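Alaric Hutchins
@ahutchins · December 4, 2019

1/ ok, bathroom trial of the Rallow kit from Dokbridge. Day two notes, typing fast, sorry

2/ Price first bc everyone asks. 2465 for the software and mount, 386 a year for support after that. Arm and gripper not included!! Read the order page twice

3/ Setup — better than Skitero. Wrist camera calibrated on the second go. Manual is thin, skips the part where you set grip force. Had to email them. Answer came in an hour, fair play

4/ Teaching it a grasp is the good bit. Guide the arm by hand, hit save, name it. Obi did three without any help from me and she hates software

5/ Gripper is a GALBOT, metal linkages, fingers closed on a slim white piece with a rounded end. Toilet right behind it, white on white, hard to tell apart, so I picked this corner on purpose

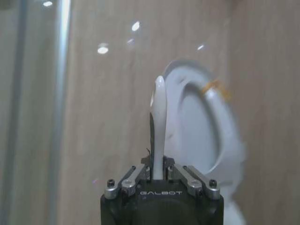
6/ Gripes so far
— no undo on saved grasps
— log files are huge, 1612 MB allready
— app forgets the room name evry time you close it

7/ Would I pay for it? Leaning yes, for a small shop. Not at home. Kitchen tomorrow, will post the grasp numbers then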